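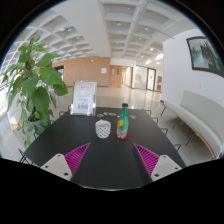
Lobby Tables: Frequently Asked Questions

Who can use the tables in the lobby?
Anyone with business in the Karam building, including visitors waiting for an appointment. You don't need a badge to sit down.

Can I reserve the long black table?
Yes, for up to nine people. Write to Farzana Patwary at the front desk by 3 p.m. the day before. Groups larger than that should book the Tisilero room on the second floor, which seats 14.

What does it cost?
Nothing for tenants. Outside groups pay $122 for a half day, and that covers the table and chairs only.

Are food and drinks allowed?
Drinks are fine, and so are cold snacks. Please take hot meals to the break room — the smell carries all the way to the elevators.

Do I have to use a coaster?
Yes, please. The black top shows every ring. Coasters are kept on the table, and more are available at the desk. Put them back when you leave.

Can I take my own cup or bottle in?
Yes. Cups and bottles left behind are picked up at 6 p.m. and held at the desk until the next evening. After that, bottles are emptied and recycled.

Can I put out a flyer or a sign?
One notice at a time goes in the clear stand on the table. Send it to Sulastri Tarigan by email and she will print it. Loose flyers are removed.

Can I move the chairs?
You can move the wire chairs between tables, but keep the path to the doors open. Lift them, don't drag them. If you want a seat cushion, ask at the desk.

Can the plants be moved for an event?
No. They are looked after by Flevenov under a yearly contract, and the planters are heavy. Please don't pour leftover coffee or water into them either.

Is there Wi-Fi?
Yes, the network is called Prellar Guest. The password changes every October and is posted at the desk.

Something is broken or spilled. Who do I tell?
Call the desk at extension 274. For small spills, there are paper towels in the cabinet by the restrooms.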